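10/22/20

Second full day on the kitchen water. Pressure at the cold tap still drops when the upstairs shower runs, so the new cartridge in the Cordier valve was not the fault, or not the whole of it. Closed the stop valve, drained the line, took the cartridge out again and checked the screen. A few grains of scale on it. Rinsed, greased the O-rings, refitted. No change.

Moved on to hardness. The Nukero strips are two years past their date and read a full color band apart on the same water, so I have stopped trusting them. Did the soap titration instead, the old way. Cold tap after a two-minute flush came out harder than the filter jug, as expected. The outside spigot came out harder than both, which I did not expect, as it branches off before the softener but so, I had thought, does the kitchen. Either the kitchen cold was rerouted at some point or I have the plumbing drawing upside down. Need to trace the pipe behind the Perwood cabinets, which means taking off the kick board again. 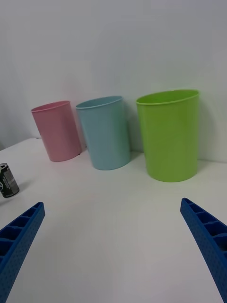

Softener next. The meter is set to regenerate every 2000 liters. According to the log on the lid it last did so nine days ago, and we have used well over 500 since, so the interval looks plausible. Salt level was low. Broke up a crust near the bottom with a broom handle – there was a hollow under it, so the brine has probably been weak for weeks. Added one bag and started a manual cycle at 4:15. Drain hose ran clear by the end.

Called Stullach for a price on a pressure reducing valve. They want 50 just to come out and look, parts extra, and the first opening is in November. I said I would call back. The gauge on the incoming main is sticky and has to be tapped before it settles, so I would like a better number before paying anyone.

Ate late. Knee sore from the floor. Rain since noon, gutter on the north side dripping at the same joint as last year.

Tomorrow: kick board off, trace the cold pipe, repeat the titration with the softener freshly charged. Buy a gauge with a hose thread.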